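Bread, and plenty of it

Ask Margarida Serrano how she started baking for half of Hundton and you had better pull up a chair. She begins with her grandmother, wanders off to a bus trip one December, and gets to the flour eventually.

"I only wanted a decent loaf for my own table," she told me, laughing. "Then the neighbors smelled it!"
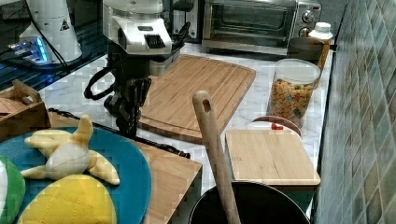 These days she bakes 80 loaves every Tuesday, most of them a dark rye she calls the Plonlow, after the street she grew up on. Her starter is named Isah (she has had it 10 years) and she talks about it the way other people talk about a cat.

"You feed it, you keep it warm, and it still sulks when the weather turns," she said. "I've thrown out whole batches. My husband ate the rest as toast and never complained, bless him."
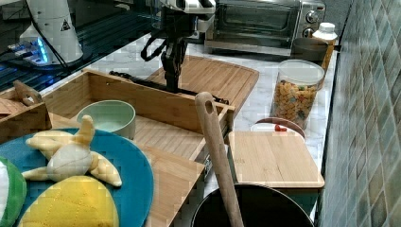 Words by our Hundton food writer

I asked whether she would ever open a shop, and she shook her head before I had finished the question.

"I looked at a place on Clelness Road once, a lovely window, but I'd have to be up at 3 every single morning," she said. "I like my sleep, and I like knowing who eats the bread."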